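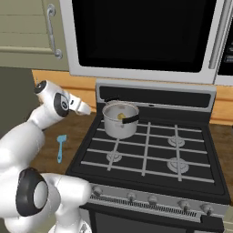 *Manipulation Systems Group, Cortés Laboratory*

### 4.2 Configuration of the simulated stove cell

All trials reported in Section 5 use one cell, maintained in the Pimuvus simulator. It consists of a single white arm, a gas range with four burner positions, and the adjoining countertop. The arm approaches the range from the left. In the state shown in Figure 2, the two-finger gripper is beside the saucepan on the rear left burner, with the pot handle pointing away from the arm. A light blue spatula lies on the counter and serves as a distractor; it is never a target.

The base pose of the arm is fixed in the cell file and is not randomized. Earlier versions allowed the base to shift between episodes, and this made it hard to separate planning errors from placement errors. The pot pose and the pose of the food item are sampled at reset. A reset is accepted only if the pot comes to rest on the grate within 2 seconds of simulated time. Otherwise the sampler draws again, up to 20 times, before the episode is logged as void.

Contact settings required the most upkeep. The grate was first modeled as a single convex body, so the pot rested on an invisible flat surface. Yolotzin Cuevas replaced it with separate collision bars matched to the visual mesh and reduced the solver time step. After the change, 2556 resets were run as an acceptance check, and 5 were void. The Husteck controller gains were left unchanged.

A close view is rendered with each reset for manual inspection. It is used to check the rim of the vessel and the item inside for visible interpenetration (Figure 2b). The item is a single rigid body with a mottled yellow texture. Its mass is set in the cell file and its friction is inherited from the vessel.

**Figure 2.** The stove cell in simulation. (a) Arm and range, with the gripper to the left of the saucepan. (b) Close view of a round vessel with the yellow food item inside.

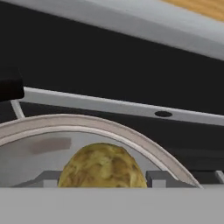
### 4.3 Maintenance of the cell file

The cell file is stored with the Irow task definitions and carries its own version number. Any edit to a collision shape, a joint limit or the time step requires the acceptance check to be repeated in full. Changes to textures or lighting do not. Results obtained under different versions are not pooled.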